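**Review: the Gevix household humanoid, seen at the Dekano open day**

Members of the equipment panel attended the Dekano open day in April to assess the Gevix humanoid for possible use in our training flats. The panel consisted of Kiyoshi Miyazaki and Dörte Kuhlmann, and this review reflects their joint notes. Dekano provided neither payment nor travel costs.

## Format of the visit

Visitors were admitted in groups of 8, each for a session in one of the demonstration rooms. Chiharu Yokoyama introduced the programme and Kohei Onishi ran the machine. Questions were taken throughout, and the answers were direct. The printed handout was less satisfactory: it gave a battery figure but did not state the load at which it had been measured.

## Carrying and handling

The household programme concerns fetching, lifting and putting down ordinary objects in a room of ordinary size. The panel considers this a fair test. Most of our flats have wooden floors and little clear space, and a machine that needs a bare hall would be of no use to us.

For the bucket exercise the robot works from a crouch, with its knees bent and one foot ahead of the other. It holds the bucket by the rim, in front of its thighs, and keeps the other arm close to its body. 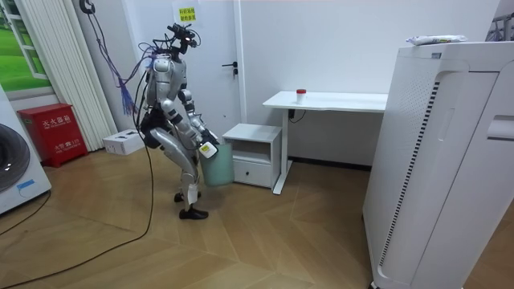
## Points in its favour

The low stance gave the panel some confidence. Ms Kuhlmann, who has reviewed lifting aids for us before, judged the posture sensible for loads near the floor. The grip on a thin plastic rim was also better than we had expected from the Prins model reviewed last year, whose fingers were suited mainly to boxes and handles.

## Reservations

Cables run from the top of the robot and from its back. Mr Onishi explained that the untethered version is sold separately, and the panel was unable to see it. A cable across the floor would not be acceptable in a flat where residents use walking frames.

The quoted service interval is 3,000 working hours. The annual support contract costs £1,070 and excludes replacement grippers. Delivery is given as 15 weeks from order.

## Assessment

The panel recommends a second visit before any trial is agreed. Dekano should be asked to show the untethered version carrying a filled bucket through a doorway, and to supply the missing battery data in writing. Applications to join that visit should be sent to Mr Miyazaki.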